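4.2 Self-deprecation as a defensive asset

The mayors of Imholm and Konddale were both, by common agreement, bad at the job. Only one of them seemed to know it. We coded 400 satirical items about the pair, published up to October 1, 2022, and sorted them by whether the target came across as a fool or as a man playing one. Konddale's mayor, who once opened the same bridge in two consecutive speeches, was granted the benefit of the doubt in 27 items. His colleague in Imholm received it in 2, one of which was written by his own office.

Figure 3. Slides on a tabletop.

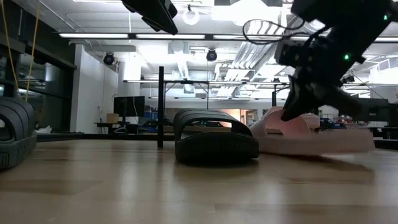 Norbert Čierny objected at this point that we had mistaken laziness for charity: a satirist who calls a politician secretly clever has simply run out of ways to call him stupid. We find this persuasive and have left our coding scheme unchanged, as is customary in the field.

The objection does bear on the Dunstan column, which accounts for many of the generous items and rests on an unnamed aide whose confessions grow more fluent each week. By November the aide was speaking in full paragraphs and appeared to have read our earlier work.
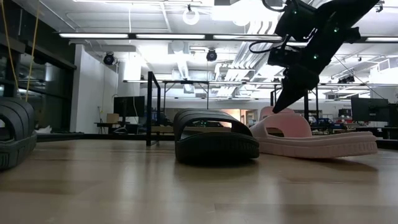

Readers seldom judge a mayor by himself; they judge him against whoever is standing next to him. A dull official looks duller beside a colorful one, much as the black slide in the middle of the table looks sterner for having a pale pink one at its side. Angus Stubbs calls this borrowed contrast, and the Flestska archive is full of it. Imholm's mayor was rarely mentioned without Konddale's in the same sentence, and he rarely got the better half of it.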